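Teaching press coverage to a new group of cornerbacks takes more patience than equipment. This page covers the first stretch of practice work we use at Fostwood with players who have mostly been in zone. It assumes they can backpedal and break on a ball already.

## What you need

- A marked field, or at least one sideline and a clear line of scrimmage
- 8 cones
- Two receivers for every corner, so the receivers stay fresh
- One coach with a whistle and one coach watching feet

Run all of this without pads at first. Mouthguards stay in, including for the walk-through.

## Step 1: Set the alignment

Put the corner one yard off the line, across from the receiver. Feet are slightly narrower than the shoulders, with the weight on the insteps. Knees are bent and the chest is over the knees. Hands are up at the bottom of the ribs, thumbs up.

For inside leverage, the corner's nose lines up on the receiver's inside eye. For outside leverage, move it to the outside eye. Call out "in" or "out" and have the players shift on the call. Do this ten times before any receiver moves. Most beginners stand up a little each time they shift, and you should correct that every time you see it.

## Step 2: Mirror with no hands

Have the corner hold the front of his own jersey with both hands. Set two cones five yards apart to mark the lane. The receiver gets three seconds to work left and right inside the lane and then tries to get past.

The corner slides with short steps and keeps his eyes on the receiver's belt. He doesn't cross his feet and he doesn't lunge. If he gives ground, he gives it slowly, six inches at a time. Sutrisno Pelupessy, who coaches our younger group, calls this "renting the yard," and the players seem to remember it.

Each corner takes four reps and rotates out. If a player loses the receiver twice in a row, cut the lane to four yards and build back up.

## Step 3: Add the off-hand jam

Now let go of the jersey. When the receiver releases to the corner's left, the corner strikes with the right hand. When he releases right, the left hand strikes. The target is the near edge of the chest plate. The other hand stays home.

Teach the foot first and the hand second. The near foot opens at an angle toward the release, and the hand arrives as the foot lands. A corner who punches before he moves his feet will end up leaning, and a decent receiver will swat the arm down and go by.

Start at half speed. Call the release ahead of time for the first few reps, then let the receiver choose. 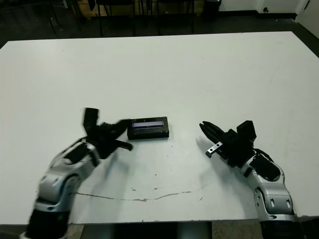 **How long should a corner stay in the jam before he turns and runs?**

Until the receiver's hips are even with his own. At that point he opens his hips, gets his shoulder in front of the receiver's, and runs in phase. Holding on past that point usually means grabbing, and in most leagues contact downfield draws a flag.

## Step 4: Turn and stay in phase

Set a cone 15 yards downfield, two yards in from the sideline. The receiver takes an outside release and runs to it. The corner jams, turns, and works to squeeze the receiver toward the sideline.

Check these as they go by:

1. The corner's near hip is touching or almost touching the receiver.
2. His eyes are on the receiver, and they go back for the ball only when he is in phase.
3. He is running with both arms. Reaching back slows him down.

If he is trailing by a full step, he doesn't look for the ball at all. He closes the distance and plays through the receiver's hands when they come up.

## Step 5: One-on-one with a ball

Limit the receivers to three routes: fade, slant and stop. A quarterback or a coach throws. Keep score if your players like that. Ours play to 8, and the losing side picks up the cones.

Alasdair Yule runs our receivers, and he asks them to tell the corner what beat him after each rep. It takes a few seconds and it is often more useful than what we say from the sideline.

## Fitting it into practice

Steps 1 through 3 take around 50 minutes the first time. After that, shorten steps 1 and 2 to a warm-up and spend most of the period on steps 4 and 5. We introduce all of it in June, before team drills start, and go back to step 2 whenever a player gets beaten off the line in a scrimmage.

Before our yearly scrimmage with Gorkby, we add a safety over the top and play the same drill with help. Corners tend to get lazy with their feet once they know the safety is there, so keep one coach on feet only.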